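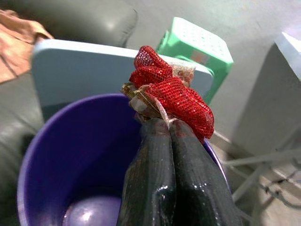

*Red mesh bag and the purple bucket, September*

Up before seven and straight on to the back shelves, which I have been putting off since the plums finished. Mulugeta Mamo came by at half past to collect the ladder and stayed for tea, so I lost most of an hour.

Went through the net bags first. The red one with the sparkly mesh still has its white string, and the gold netting is bunched up with it. I have kept both. The plain ones had gone brittle and went in the bin. The purple bucket is doing for anything small that has no place yet. I will go through it properly tomorrow — or when it rains.

Paid Tsehay 40 for the jars and she gave me 20 back in change I did not have to ask for. She wants to know whether we are sending anything to the Wurari sale this year. I said yes to chutney and no to cakes. Last year the hall took 226 on the door and the cakes were mostly eaten by the people running the stalls.

Li-hua Chuang rang after lunch about the lift to the station. She will be outside at ten past four and wants one bag each, no boxes.

Swept the floor, moved the flour up a shelf and wrote labels until the pen gave out. Need: pen, string, 600 g of brown sugar, vinegar if it is on offer.

Knee sore from kneeling on the tiles. Soup for supper and the end of the loaf. Still have not found the lid for the big pan.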